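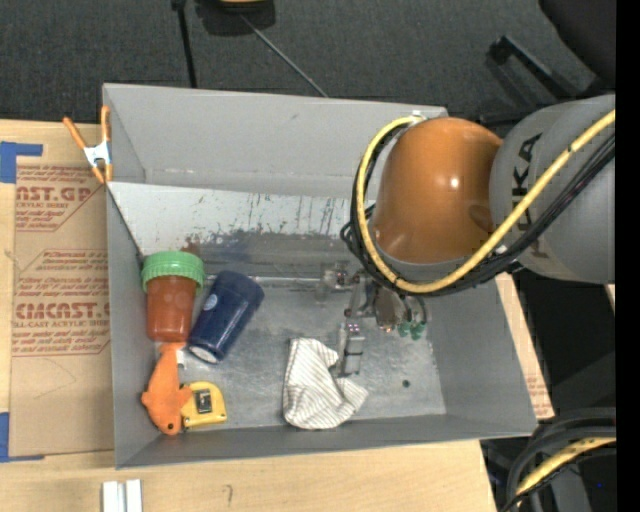
Aisling Phelan would sort everything the day it arrives, and she told me so after my July column on mixed bins. Her view is that a tape measure dropped in with a toy is already half lost, and that a household with one big tub by the door will end up buying a second tape measure.

She's right about the tape measure. I own two, both yellow, and I bought the second at Grudden for that very reason. I still think the mixed bin deserves a defence.

Most homes have a few things that belong to no room. A jar with a good screw lid that might be wanted again. A striped cloth that is too worn for the kitchen and too useful to throw out. A toy left behind by a visiting cousin, shop tag still on. You can give each of these a labelled box, and the Rathore catalogue will sell you a set of 70 in matching grey. I priced it. With the shelving it came to about $2,000, and I'd still have had to decide which box the jar went in.

A metal bin costs far less and takes any amount of abuse. Mine came from a clearing sale at Wakside. It's scratched, one corner is stained, and I've never once worried about what I put in it. Plastic tubs crack at the handles after a couple of winters in the garage. Woven baskets look nice and snag every cloth that goes near them.

The bin does need rules. I have two. It gets emptied onto the table on the first Sunday of the month, and nothing sharp or leaking goes in. Clearing it takes me 5 minutes, a bit more if the grandkids have been. Anything I don't recognise goes in a bag for the op shop.

Stefaniia Nechyporuk keeps hers in the laundry and only clears it when it's full. I couldn't live with that, but her floor is tidier than mine.

As for the tape measures, one now hangs on a nail beside the back door. The other is in the bin.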